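Kovilden Talk Radio Excerpts: data card

Summary

This release holds 2,417 short excerpts from call-in radio programs on politics and public affairs. Each excerpt is a span of speech in which a host, guest or caller states a position on a current issue. The text was transcribed, split into excerpts and tagged for stance. The set is meant for work on stance detection, quotation matching and speaker role labeling.

Sources

Excerpts come from 4 programs carried by Pirkano, a group of regional talk stations. Two programs air in the morning and two in the evening. Paid segments, weather, traffic and music were removed before splitting. Rebroadcasts were dropped when the start time of the original airing was known. A few repeats remain where the log was missing. 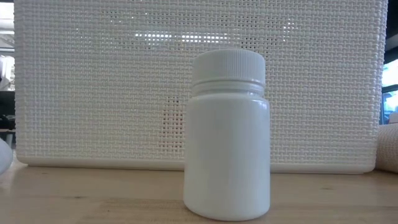

Transcription

First-pass transcripts were produced with Furnival, release 3, and then corrected by hand. Correctors kept false starts and repeated words. Crosstalk is marked with a double slash. Words that could not be made out are marked with a single question mark in square brackets. Applause and laughter are not transcribed.

Names of elected officials and other public figures are kept as spoken. Names of private callers are replaced with CALLER and a number that restarts with each program. Towns given by callers are replaced with the state.

Fields

id: string, unique within the release
program: one of the program codes listed in programs.txt
role: host, guest or caller
topic: one of 6 values (policing, elections, schools, taxes, labor, health)
stance: for, against, mixed or none
target: free text, the proposal or person the stance is about
text: the corrected transcript
prev_id: id of the excerpt before it in the same program, empty for the first

Labeling

Each excerpt was labeled by 3 readers working alone. The stance field holds the majority label. Where all of them disagreed, the stance is set to mixed and the separate labels are kept in votes.csv. Sarcasm was the most common source of disagreement, mostly in host monologues. Readers saw the text only and did not hear the audio.

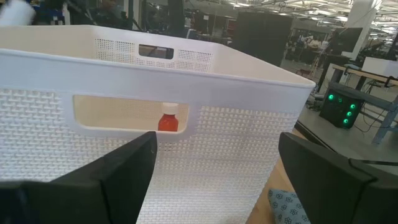
The target field was filled in by the first reader and checked by the second. Spelling of targets is not fully normalized. Bill numbers and bill nicknames may both appear for the same bill, so merge them before counting.

Known limits

Hosts speak far more than callers. Callers are screened before they go on air and should not be treated as a sample of listeners. The health topic is thin outside the morning programs. Excerpts are cut at speaker changes, which splits some arguments across several rows; use prev_id to rejoin them.

Files

excerpts.csv
votes.csv
programs.txt
CHANGES.txt
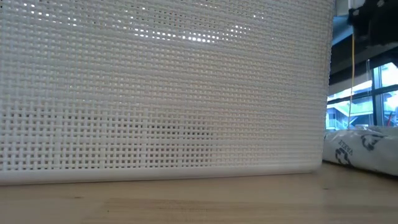
Side wall of a white woven plastic basket.

Access

The transcripts are hosted on Zengate under the name kovilden-talk. Audio is not included. Requests to remove a caller's words should give the excerpt id. Removals are applied in the next release and listed by id in CHANGES.txt. The topic list was last revised in May; files made before that use "unions" in place of "labor".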